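Chala Stick Vacuum review: two months of crumbs

I bought the Chala in March, after my old upright began to smell like a toaster with a grudge. It arrived in a box big enough for a canoe, with 14 pages of instructions, most of them warning me against vacuuming soup.

First, the good. It's light, it stands up by itself (the last Oleo I owned fell over if you looked at it), and it's quiet enough that the cat merely leaves the room. On low, the battery got me through the whole downstairs with a bit to spare. On "Max" you get seven minutes, so plan your ambitions accordingly.

Carpet is fine. The brush roll picks up hair and then keeps it, like a scrapbook. You'll need scissors and a free evening.

Hard floors are where I have complaints. The head has no light, and on a dark, busy floor you're working on faith. Ours is gray with white and rust-colored veins, picked by the previous owners, and it can hide a cornflake for a week. The Chala also pushes bigger crumbs ahead of it like a tiny snowplow. Lift the head, set it down on top of them, repeat.
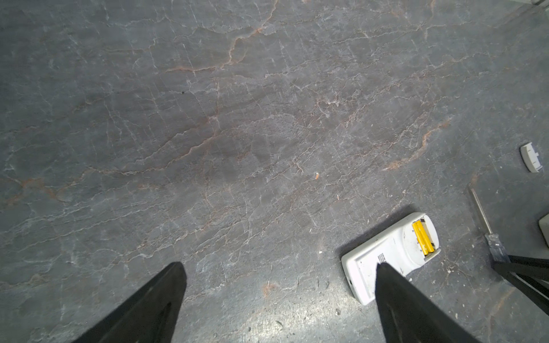
Veins, scuffs and small debris. Good luck telling them apart.

The dust cup opens with a button right where your thumb rests. I've emptied it on the stairs 2 times now, neither on purpose.

Would I buy it again? Probably, on sale. Three stars, and a fourth if they move that button.

Parveen Jayasinghe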